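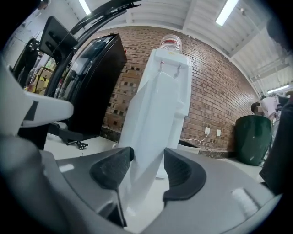 Looking after make-up brushes and sponges at home

Search this site Go

3/25/19

A brush that feels stiff or leaves streaks of foundation probably needs a wash. I do my foundation brushes once a week and the eye ones every fortnight. Powder brushes can go a bit longer if only one colour goes on them.

Use lukewarm water and a mild shampoo. Put a drop in your palm, wet the bristles and swirl gently until the lather stays white. Point the bristles down the whole time. Water that runs up into the handle loosens the glue, and I lost a good Vasico blending brush that way. 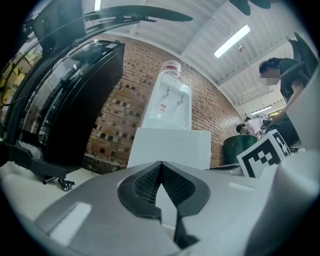

Rinse under a slow tap for 30 seconds, then squeeze with a clean towel. Don't wring or twist. Shape the head with your fingers and lay the brush flat with the bristles over the edge of the worktop. Small brushes dry overnight. A dense kabuki can take 2 nights, and I leave it alone until the middle feels dry.

Sponges are harder work. Soak them for 3 minutes in warm soapy water, squeeze, and repeat until the water runs clear. Cream products cling more than liquid ones, so rub a little olive oil into the stained part first – then wash as usual. Throw a sponge away once it tears or smells.

For a quick clean between washes I wipe the brush back and forth on a dry flannel. It shifts loose powder but won't do much for concealer.

Store brushes upright in a jar once they are fully dry, and keep the jar out of the bathroom if yours gets steamy. Mine was in there until October and the bristles always felt damp.

2652 shares
3 comments

mossypip: Does the olive oil work on silicone sponges too?

Jarville_girl: Baby shampoo is all I use. Brushes still soft.

tealady: I hang mine upside down from a hair clip on the airer. Dries the big ones faster.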